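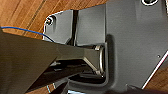

Before you spend money on a small robot arm for the home workshop, write down the jobs you want it to do and measure the tightest spot in each one. Finger width decides more than reach does. A wide finger with a tapered tip gets into recesses that a square one can't.

**What to budget for**

- The arm and gripper. We compared the Clurmont and the Wandmont and kept notes on both.
- Spare fingertips. Order 2 sets with the arm. Trellow charges shipping on each order.
- Cable clips and a soft mat. Set aside $100 for these and other small parts.
- Bench space. Leave 3 feet clear on the side the arm swings toward.

**Try it on a real job**

Ask the seller for a trial on something you own. The back of a monitor is a good test, with its recessed mount, ports and cables close together. 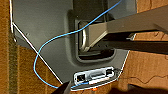 *Monitor back with the mount recess, the port panel and a light blue cable across the housing.*

Run the trial at low speed and keep loose cables in mind when you plan the path. Clip them down or add the extra moves to your time estimate.

The Châu stand costs more than a plain clamp. Buy the clamp first and move up if the arm shakes. Prices on used arms tend to drop in March, so check then for a second gripper.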